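Sidewalk units going live in our district, what happens to the walkers?

Forum: Delivery and Courier Work > Automation

curbline_dee
Posted Tue 8 March
We had the meeting this morning. Gisurent is putting delivery robots on the short routes out of the Dekholm depot, everything under a mile with no stairs. The walkers (I'm one) get three options: move to the bike routes, move to loading, or train as a remote operator. Remote means you sit at a desk and watch several units in the simulator first, then the real ones. They said no layoffs before August. Has anyone here been through this? I mostly want to know what the desk job is like.

parcel_ox
I went from walking to the desk at Kusard. The pay was the same for the first 90 days and then slightly better. The work is waiting. A unit stops because it can't decide something, it goes to your queue, you look through its camera and either clear it to go or draw it a new path. Then you wait for the next one. On a busy shift you don't wait much. My knees are better and my back is worse.

Ask how many units they want per operator. That number decides whether the job is okay or not. Ours started at a level I could handle and went up twice without anybody talking to us.

tollgate77
Take the bike routes. The desk is the next thing they automate. Every time you clear a stop you are showing the system what to do, and the stops go down, and then they need fewer of you.

parcel_ox
Partly true. The stops did go down on the simple blocks. They did not go down at construction sites, loading zones or anywhere with a school letting out. I've been there two winters and the headcount at the desk is the same as when I came.

tollgate77
Same headcount, more units. So per unit there are fewer of you. We're saying the same thing.

lift_and_load
Nobody has mentioned loading yet, so I will. I load at Dekholm now. The units take a fixed box size and the bags come from the shops in any size they like, so we repack by hand. On the last trial day we sent out 181 orders and 80 of them had to be repacked. The slide at our meeting had loading down as "light duties." I would ask to see who wrote that.

curbline_dee
Thanks, that helps. I did the first simulator session after my shift, so adding it for anyone else who gets the same offer. The course has 359 short runs and you have to pass all of them before they let you near a live unit. The run I spent longest on was a straight block past a glass-fronted building. 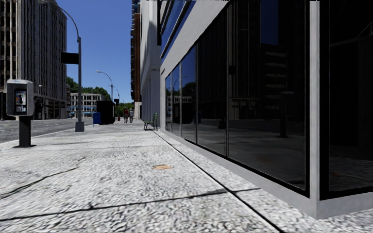 Training block, sidewalk with two people walking ahead and the street furniture along the curb side.

What you have to do is pick a line and say why. I went down the middle and the trainer marked me down — he wanted me to allow for someone stopping at the payphone or sitting down on the bench by the glass. I've walked blocks like that for years and I would have just looked at the people. You don't think about it on foot.

wrobel_st_walker
I did those too. The sim is too clean. Our real blocks around Wróbel have trash bags out, scooters lying down, dogs on long leads. I passed everything and my first live shift was still a mess.

parcel_ox
It's clean on purpose in the early runs. They get worse further in.

wrobel_st_walker
Not enough worse, in my opinion. And the trainers on ours had never walked a route. Tell them what the sim leaves out, in writing, and get the time counted as paid. We didn't, and we ended up doing their testing for free.

curbline_dee
The sessions are after shift and it wasn't clear if they're paid. I'll ask tomorrow, along with the units per operator.

lift_and_load
Ask about the repacking as well please. They don't listen to us.

tollgate77
Still say bikes.

curbline_dee
I put bikes down as second choice. The form is due Friday.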